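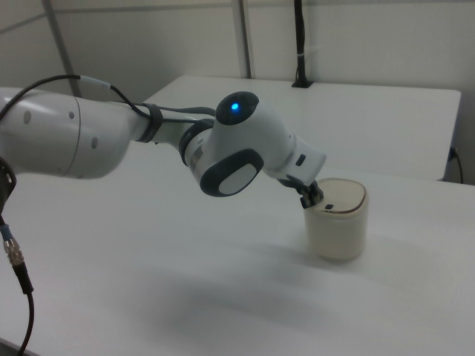
3.2 What shoppers told us about pendant lamps

I'll start with the part that surprised me most. We collected 513 customer reviews of hanging lamps sold for dining rooms and game rooms, all of them from the Lindqvist online store, and I read every one myself (it took most of October, and a lot of tea). I had expected people to write about brightness. They wrote about the cord! Too short, too stiff, wrong color, tangled in the box.

The two lamps that got the most reviews were the Gernska, a wide metal shade with one bulb, and the Cistex, a bar with three small shades. Buyers of the Gernska loved the look and said so right away, often in the first line, and then spent the rest of the review on how they hung it. Cistex buyers were fussier. A good many of them had measured their table first and were annoyed when the bar came out shorter than the product page had led them to think.

I sorted the reviews by hand into 4 groups: looks, light, hanging and delivery. A review could go in more than one group, and plenty did. Figure 2 gives the share for each lamp.

Figure 2. Share of reviews in each group, by lamp. Reviews of fewer than 70 letters were left out.

My favorite finding is a small one. People who bought the lamp as a gift gave it more stars than people who bought it for themselves, and they hardly ever mentioned hanging it at all. I'm guessing they never had to get up on the ladder, but the reviews can't tell me that, so please take it as a hunch.

We also tried the same sorting on around 200 reviews from Lalliden, a much smaller shop. The order of the groups came out the same there, with hanging on top again, though delivery complaints were rarer. I come back to the Lalliden reviews in Section 4.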